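The Year of the Bin

I own 16 plastic bins. I know this because I bought them all in one go from the home store in Pokville last November, in the belief that a person with bins is a person with a system. What I had by Christmas was the same junk as before, sorted by which bin I'd been standing closest to.

So this month I've been doing the craft table again. The rule is simple enough. Everything comes off, the brown sheet goes down so I can't scratch the top, and nothing goes back in a bin until I can say out loud what it's for. I lasted 2 hours. The glue sticks went quickly. The ribbon took forever, mostly because I kept winding it nicely and then remembering I don't wrap presents.

My neighbor in the next unit at Bridside swears by clear containers - you can see what you've got, she says. Fine, but I can also see what I've got, and it's depressing. Pink at least hides the contents from the side and makes a sad collection of pen lids look like a decision.
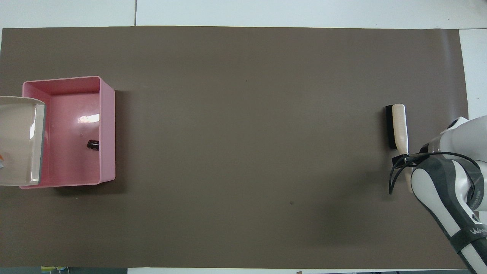
One pink bin, one small black thing. Clear one muscling in on the left.

I'm calling the small black thing a marker cap until somebody proves otherwise. I have no marker missing a cap. It stays in the bin anyway, with the whole place to itself, and tomorrow I start on the drawer with the batteries.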